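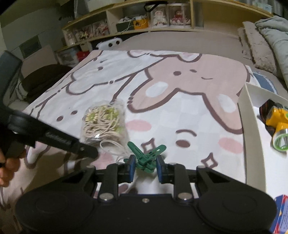 Fig. 1. Green plastic clip and a clear bag of cream string.

Drying Clothes Indoors in Lestberg: What We Learned
Palesa Swanepoel, Home and Energy Project

I picked laundry as my topic and everyone laughed, but I had such a good time with it! My question was simple: how much power does a household save when it hangs its clothes up and leaves the tumble dryer off?

Hayat and I sent a survey around Lestberg in May and got 218 replies (we had hoped for 200, so we were thrilled). Then we looked at two homes on Driltness Road that were the same size and did the same kind of washing. The dryer home used 1,187 watt-hours more per load than the line home on the first test, and 1,153 more on the second. I loved how close those two numbers were.

Sheets were the slowest thing to dry by far. Folded over a single line they stayed damp in the middle, so we spread them over two lines and opened a window, and that made a big difference. 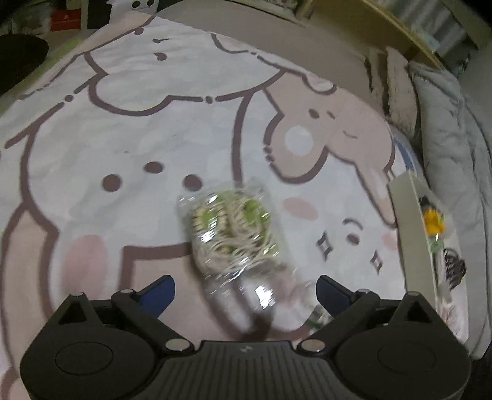
Does drying clothes indoors make a room damp?
It can, if the windows stay shut. Our meter showed the air getting wetter for the first few hours, then settling once a window was opened a little.

Next I want to try the same tests in winter, with thick towels and the heating on. Hayat has already offered her hallway.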